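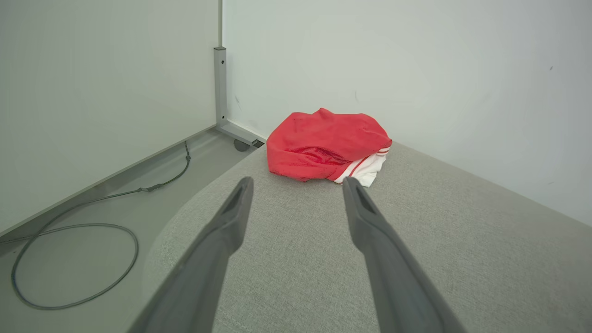 NOTA DE PRENSA
Para difusión inmediata

Cemov abre la reserva de su nuevo teléfono Milwood 5 y arranca con 337 puntos de venta

El fabricante estrena también servicio técnico propio, a través de Fedoruk. Envíos desde agosto.

Draltdale. Cemov anuncia hoy la apertura de reservas del Milwood 5, su primer teléfono de gama media con batería reemplazable por el usuario. Reservas desde las 10:00 en la tienda online de la marca y en la red de distribuidores. Entregas en agosto, por orden de reserva.

El Milwood 5 sustituye al modelo anterior, que deja de fabricarse pero sigue con soporte. Mismo tamaño de mano, marco nuevo, tapa trasera que se quita sin herramientas. Batería aparte, se compra suelta. Doble SIM, ranura para tarjeta de memoria y toma de auriculares, que vuelve después de dos generaciones sin ella. Lo pedían los usuarios en todas las encuestas de la marca y ya está.

Tres colores de salida: grafito, arena y verde musgo. El verde llegará algo más tarde a las tiendas físicas; en la online estará desde el primer día. Una sola configuración de memoria en esta primera tanda. Habrá una segunda, con más almacenamiento, sin fecha por ahora.

Edición de lanzamiento

Cemov ha preparado una edición de lanzamiento de 2.000 unidades numeradas, con segunda batería y funda incluidas en la caja. Sólo en la tienda online. Una unidad por cliente. El precio es el mismo que el de la versión normal, hasta agotar existencias. No se repondrá.

Quien reserve la edición de lanzamiento recibirá un correo de confirmación con el número de unidad asignado. El número no se puede elegir ni cambiar, tampoco cederlo a otra persona antes de la entrega.

Dónde se podrá comprar

El teléfono estará en 337 puntos de venta desde el primer día de comercialización, entre tiendas de telefonía, grandes superficies y comercio de barrio. El listado completo se publica en la web de Cemov junto con esta nota y se irá actualizando. Las tiendas que quieran sumarse pueden solicitarlo en el formulario de distribuidores, respuesta en una semana.

En Draltdale, donde la compañia tiene su sede, habrá jornada de puertas abiertas el domingo en la tienda central, de 11:00 a 19:00. Se podrá probar el aparato, cambiar la batería uno mismo y dejar hecha la reserva. Entrada libre, sin inscripción. Aparcamiento limitado, mejor en tranvía.

Servicio técnico

Las reparaciones pasan a Fedoruk, filial de reciente creación con taller en Draltdale. Pantalla, conector de carga, cámara y botones, todo se repara allí. Recogida a domicilio incluida durante la garantía. Fuera de garantía, tarifa cerrada por tipo de avería, publicada antes de que el cliente envíe el teléfono. Si el presupuesto final cambia, se avisa antes de tocar nada.

Fedoruk venderá además piezas sueltas a particulares y talleres independientes: baterías, tapas, pantallas, conectores y tornillería. Los manuales de reparación del Milwood 5 estarán en descarga gratuita, en español y portugués al principio. Otros idiomas, más adelante.

Software y actualizaciones

Cemov se compromete a 5 años de actualizaciones de seguridad contados desde la salida a la venta, no desde la compra. El sistema llega sin aplicaciones de terceros preinstaladas salvo las imprescindibles, y las propias de la marca se pueden desinstalar. Los propietarios del modelo anterior recibirán la nueva versión del sistema en otoño, por fases. No hace falta registrarse, el aviso aparecerá en el propio telefono.

Plan de cambio

Hasta el cierre de agosto, Cemov acepta teléfonos usados de cualquier marca como parte del pago. La valoración se hace en tienda o por la web. Es válida 30 días. Los aparatos deben encender y no tener bloqueo de cuenta; con la pantalla rota también se admiten, valoración menor. Conviene hacer copia de seguridad antes de la entrega, el borrado es inmediato y no se puede deshacer.

Para medios

Unidades de prueba disponibles para redacciones acreditadas, por orden de peticion y con devolución a las dos semanas. Fichas técnicas y logotipos en la sala de prensa de la web de Cemov. Solicitudes de entrevista por el formulario de la misma página, indicar medio, tema y plazo de cierre.

Sobre Cemov

Cemov diseña y vende teléfonos móviles y accesorios. Tiene su sede en Draltdale y comercializa sus productos bajo la marca Milwood. El servicio técnico y la venta de recambios corren a cargo de su filial Fedoruk.

Departamento de Comunicación de Cemov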